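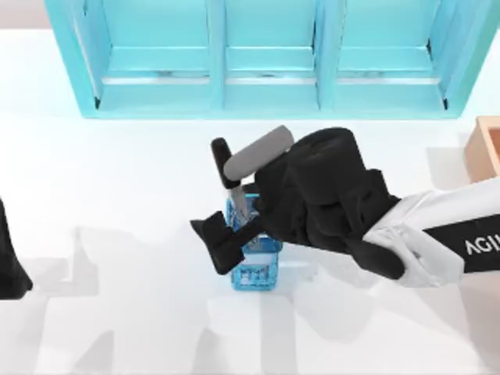

# Savar front rack for town and touring bikes

I've been riding with a Savar on the front of my old tourer for long enough now that the bike looks odd without it. It's a steel front rack with a flat top deck, made by Ivanov, and it's the one I fit more than any other in the workshop. People come in for a basket and go home with a rack, then come back a month later for a second one for their partner's bike (this really does happen, and I love it when it does).

Mine has done roughly 3,000 miles, through two winters and one very silly holiday with a tent, a stove and far too many tins. The paint has rubbed off where the straps go round and there's a scrape down the left side from a stone gatepost. It's as straight as the day I bolted it on.

## What you get

- The rack itself, fully welded, in black or silver
- Two adjustable legs, left and right
- A crown bracket, straight on one end and bent on the other
- 4 bolts with washers and locking nuts
- A short length of rubber tube to slip round the legs
- A paper sheet of drawings, no words, which Lejla Leka and I have argued over more than once

There's no lamp bracket in the packet. The front rail has a threaded eye under it, so most dynamo lamps go straight on with the bolt they came with. Battery lights made for a handlebar won't fit there, but Ivanov do a little stub of tube that screws into the eye and gives you something to clamp on to. We keep those in the drawer, just ask.

## Will it fit my bike?

Very likely, if you've got an older road or touring frame with steel forks and eyelets near the axle. Those old frames from the days when everybody's brother had a ten-speed are perfect for it! I've fitted Savars to bikes that had been sitting behind a freezer for years and it makes them useful again in an afternoon.

The legs bolt to the eyelets and the bracket goes to the hole in the fork crown, where the front brake is. If you have sidepull brakes, the bracket sits behind the brake nut and you'll want to check that enough thread is left to do the nut up fully. If not, we stock a longer brake bolt. Centre-pulls are a little fussier but they do go. With cantilevers the crown hole is usually free and it's the easiest job in the world.

Things to watch for:

- **Carbon forks.** No. Sorry. Ivanov say no and so do I.
- **Suspension forks.** Also no. There's a different rack for those and we don't sell it.
- **Forks without eyelets.** You can use P-clips round the fork leg. I'd keep the load light, shopping and a jacket sort of thing, and look at the clips every so often.
- **Mudguards.** Fine. Guard stays and rack legs can share an eyelet with a longer bolt, guard stay on the inside.
- **Small wheels.** The legs will be too long. You can cut them, and Tihomir has done it neatly on his shopper with a hacksaw and a file, but it does mean you can't send the rack back.

If you're not sure, email a photo of the front of the bike from the side, and another one of the fork crown from the front. That tells me nearly everything.

## Fitting it

Give yourself an hour the first time and put the kettle on. You'll need a set of Allen keys, a spanner for the nuts, and a bit of grease.

Start with everything loose. Get both legs on to the eyelets with the bolts just nipped up, then offer the bracket to the crown and see which way round it wants to be. On most road frames the bent end goes to the rack. Let the deck tip very slightly back towards the handlebars - a small tilt that way keeps a bag against the head tube and stops it creeping forwards over bumps.

Once it looks right from the side, walk round and look at it from the front as well. Everyone forgets that bit. A rack that leans to the left will annoy you every time you ride, and it's a two-minute job to put right while the bolts are still loose.

Then tighten from the bottom up: legs first, bracket last. Spin the wheel. Pull the brake and check that nothing on the bracket touches the cable or the arms. Turn the bars all the way to each side and make sure your cables aren't being pinched against the deck. If they are, a slightly longer outer for the front brake sorts it, and they're cheap.

Go for a ride round the block, come home, and go over the bolts again. After that I check mine when I do the chain, which is to say not as often as I should.

## How it rides

A front load feels strange for the first few minutes. The steering gets slower and a bit heavier, and if you let go of the bars at a standstill the whole front end flops round and the bike tries to lie down. You get used to it much faster than you'd think. By the end of the first trip to the shops I'd stopped noticing.

What I like best is being able to see my things. With a rear rack I was always reaching behind me to find out if the bag was still there! On the front it's all under your nose, and you can get at a banana or a map at the lights without getting off.

On longer rides I think it makes the bike better. Candela Aguirre borrowed my demo bike for a long weekend in November, over some properly rough lanes, with a sleeping bag and waterproofs on the deck and nothing at the back. She'd been a panniers person for years. She rang to ask if she could keep it a few more days, and then she bought one.

I wouldn't ride no-hands with a heavy load up there. Some people do. I've seen Selma Babić eat a whole pasty that way, but she's got better balance than I have.

## Bags, baskets and straps

The deck takes pretty much anything with a flat bottom. Our own favourites:

**Flerkulness canvas bag.** A lovely square thing with leather loops that line up with the rails. It's not cheap and it weighs a fair bit empty, but it keeps its shape and it shrugs off drizzle. In proper rain put your sandwiches in a plastic bag first.

**Gistico straps.** Stretchy, with a hook at each end that's coated so it won't chew the paint. Two across and one lengthways will hold a parcel, a loaf or a rolled-up coat. I keep a spare wrapped round the seat tube.

**Any old wicker basket.** Zip ties through the bottom, four of them, and snip the ends. If you want to take it off now and then, use leather toe straps instead of the ties.

## Looking after it

There's very little to do. Wipe it down when you wipe the bike down. If the paint chips, dab some enamel on before the rust gets going (nail varnish is perfectly good and comes in far better colours). Once a year take the bolts out, grease them and put them back, especially if you ride on salted roads. Seized eyelet bolts are a miserable job and I've drilled out plenty.

If a weld ever goes, stop using the rack and bring it in. Ivanov have been very decent about replacements, and Despina Vukadinović on their repairs bench will mend older ones that are out of guarantee if you pay the postage.

## Stock and orders

Updated January 6, 2021. Black is in stock. Silver is on order and I've asked for more this time, as the last lot went in no time at all. You can collect from the side door or have it posted, and the box is small enough to leave with a neighbour.

Fitting is free if you buy the rack from us and bring the bike in reasonably clean. Ring first so I can clear the stand, and please take your old basket off before you come if you can. If the bolts won't budge, leave them alone and I'll do it.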